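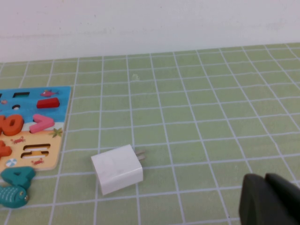

*A green surface marked with a pale grid.*

# Spruce Up: Festival Revives the Loggers' Brew, With Mixed Results

The town of Vusasau held its second spruce beer weekend in July, and by Monday most of the people who attended had regained their sense of taste.

The festival grew out of a ledger. A few years back the Kiiskinen boarding house, which fed loggers until the mill closed, gave its kitchen books to the local history room. Most of the pages deal with flour, lard and who owed what for broken crockery. Tucked in among the lard is a recipe for "tree beer," made with spruce tips, molasses, water and yeast, with the instruction to "boil till it smells right." The ledger offers no help on what right smells like.

Six brewers took a run at it this year, up from four, and 1347 small cups were poured over the weekend. The organizers are proud of that number. They have been less forthcoming about how many of the cups came back empty. The petunias next to the serving tent have since been replaced.

Clendatura, the brewery out by the old rail yard, won the tasting for the second year running with a dark, sweet version that drinks like root beer that has been camping. The judges' notes called it "piney but forgivable." Second place went to a home brewer's pale batch, described on the same sheet as "bright," with the word "very" added later in a different pen.

A third entry used tips picked in late June, when they had already gone stiff. It was withdrawn Saturday at noon for what the program called technical reasons. The technical reason was the flavor.

Anyone hoping to brew at home should know that the tips want to be picked early, while they are soft and still have their papery brown caps or have just dropped them. The festival handout also asks people to be certain of the tree before they start, as yew is poisonous and does not belong in a drink of any kind. That paragraph is printed in bold, as it was last year.

The history talk on Saturday evening filled the Trovuline hall, which seats 200, and a line of folding chairs was brought in from the church. It covered the long career of spruce as a winter remedy, the sailors and trappers who choked it down, and the awkward matter of boiling, which destroys a good share of the vitamin C people were drinking it for. The audience took this well, considering they had been at the samples since eleven.

The Kiiskinen ledger itself was on view in a glass case, open to the tree beer page. Visitors with good eyes could make out a note in the margin, in pencil, reading "men prefer coffee."

Some 500 bottles of the Clendatura batch go on sale at the brewery this week, with a limit of 2 per customer. Last year's limit was also 2, and a few cases were still on the shelf at Christmas. Proceeds go toward a new roof for the history room, where the leak is directly over the logging maps.

Entries for next summer open in March. Tips will be picked earlier.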